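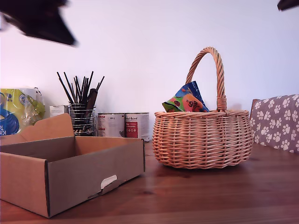
Dry goods and snacks need two kinds of container, and most kitchens try to get by with one. Cans, small boxes and anything with corners go in something square. Bags of chips and crackers go in something round and open, where they can stand up without being pressed flat. A wicker basket with a tall handle does that well, as the handle gives a big bag something to lean on and the front of the bag stays in view. A shallow cardboard box with a hand-hole takes the rest.

This page covers how to sort a snack and pantry corner when you have no pantry, only a table or a stretch of counter. It takes less than an hour if you already have the containers.

Before you start

Take everything off the surface and wipe it down. Crumbs collect at the wall side, so do that edge twice. If the table is varnished wood, use a damp cloth and dry it right away with another.

Check dates as you put things to one side. Cans with a dent on the rim or the seam should be thrown out. A small dent in the side is usually fine.

Picking a basket

Look for a wide mouth and a firm rim. Pick it up by the handle and shake it a little. If the handle shifts where it joins the body, leave it at the store, because that joint is what goes first. We have a Skuvard basket that has lasted well and a Memar one that came loose after one winter. The price was nearly the same.

New wicker sheds. Take it outside, knock it upside down a few times, and go over the inside with a dry paintbrush. Snip off any ends that stick out, as they will put holes in thin packets. For open bags, line the basket with a clean dish towel, which catches the crumbs and goes in the wash.

Keep wicker away from the kettle and the sink. It gets mold in the weave and you will not see it until you smell it.

Picking a box

Any clean corrugated box will do if it is low enough to see into. About the height of a can is right. Leave one flap up at the back and fold or cut the others off. The back flap keeps things from sliding against the wall and marking the paint.

Do not use a box that held raw meat or soft fruit. Replace the box when the bottom starts to sag. They cost nothing, so there is no point in taping one up.

What goes where

Full bags of chips: basket, standing up.
Opened bags: fold the top over twice, clip, basket, in front.
Small packets: basket, down the sides.
Cans: box, or in a row behind it with labels out.
Tea, stock cubes, small cartons: box.
Flour and sugar: neither one. Use jars with lids.
Onions and potatoes: not on the table at all.

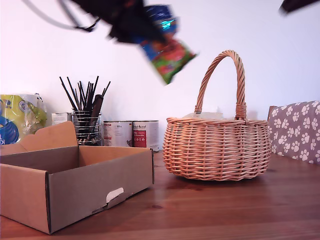

Bags are the last thing to put back. Get the box and the basket where you want them first, with a hand's width between the two, and put the small flat things into the basket before anything large. Then bring each bag in from above, over the rim and clear of the handle, with the lower end going in first. A bag held at a slant goes under a tall arched handle more easily than one held level. Lower it and let go when it touches bottom. If you push down on the top you will crush whatever is inside.

Two or three big bags are enough for a medium basket. After that they start pushing each other out, and the ones at the bottom get forgotten.

Weights

We keep bags up to 300 g in the basket. A 900 g bag of rice or oats is too much weight for a handle that gets lifted every day, so those go in the box or on a low shelf. If you do carry a heavy basket, put your other hand under it.

Keeping it going

Once a week, lift the basket and wipe under it. Wicker can scratch a soft finish if grit gets underneath. Four felt pads stop this, but glue them on, as the sticky backing does not hold on a woven surface. The Llorente wood glue in the small bottle works for us. Let it dry overnight with the basket upside down.

When you bring shopping home, move the old bags forward before adding new ones. It is easy to skip and it is how you end up with three open bags of the same thing.

Dust in the weave comes out with a vacuum cleaner on low and the soft brush fitting. Twice a year is plenty.

Wolthorpe Household Notes. Page last changed May 31, 2020.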